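Colocar vinilo decorativo sobre paneles lisos

Limpie el panel con alcohol isopropílico y déjelo secar 9 minutos. El vinilo Dabbas admite recolocación durante ese tiempo – después, el adhesivo agarra.

Corte cada tira a 76 cm de ancho, con 2 cm de sobrante por lado.
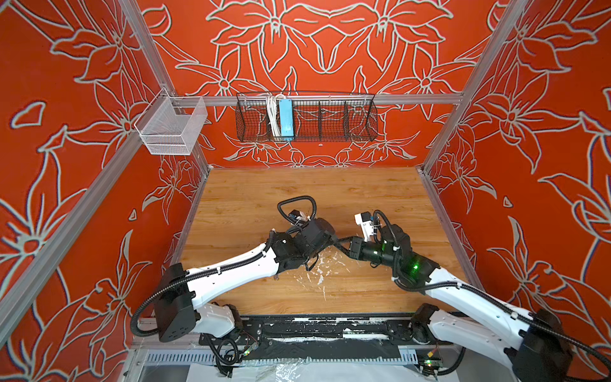 Retire solo los primeros 10 cm del papel protector y fije el borde superior. Baje con la espátula de fieltro desde el centro hacia los lados. Si el dibujo es simétrico, marque antes el eje con lápiz.

Las burbujas se pinchan con aguja fina. Recorte el sobrante con cúter nuevo.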